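Press Releases | Company News

Prostumau Publishes First Results of Its Chores Study

DAMGATE, October 7, 2019 – Prostumau, a developer of software for robot arms, today published the first results of Vitis, its study of a simple question: can a machine already do the small chores of a home or a shop?

The short answer is "some of them, and slowly." The study looked at 47 chores which people do every day without much thinking, for example clearing a box of mixed items, filling a shelf or folding a towel. Each chore was tried over 300 times. The arm could finish six of them without help from a person.

Picking up mixed objects gave the most useful lessons. A hard object with a simple shape is not a big problem today. Soft objects, clear plastic and anything that lies close to a wall are still difficult, and small things often stay in the corner after the rest is taken out. 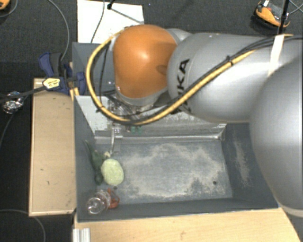
The company therefore asks shop owners to be patient. A person with no training clears the same box in a few seconds, and also sees at once which item is broken or belongs to another place. For the arm, these are separate tasks, and each one must be prepared with care. Folding of cloth was the weakest part of the study, and no towel was folded well enough for a customer.

Prostumau does not plan to sell a home robot on the basis of these results. In November the company will begin a shop-floor trial with the retailer Adeleke, limited to three chores in the stock room. The staff of the store will continue to do the work in the sales area as before.

The full report of the Vitis study, including the failed attempts, can be requested from the Prostumau press office in Damgate.

Recent releases
Prostumau Moves to Larger Workshop in Damgate
Vitis Study: Call for Chores from Shop Owners
Adeleke and Prostumau Sign Trial Agreement

We use cookies to improve your visit to this site. By continuing, you agree to our cookie policy. Accept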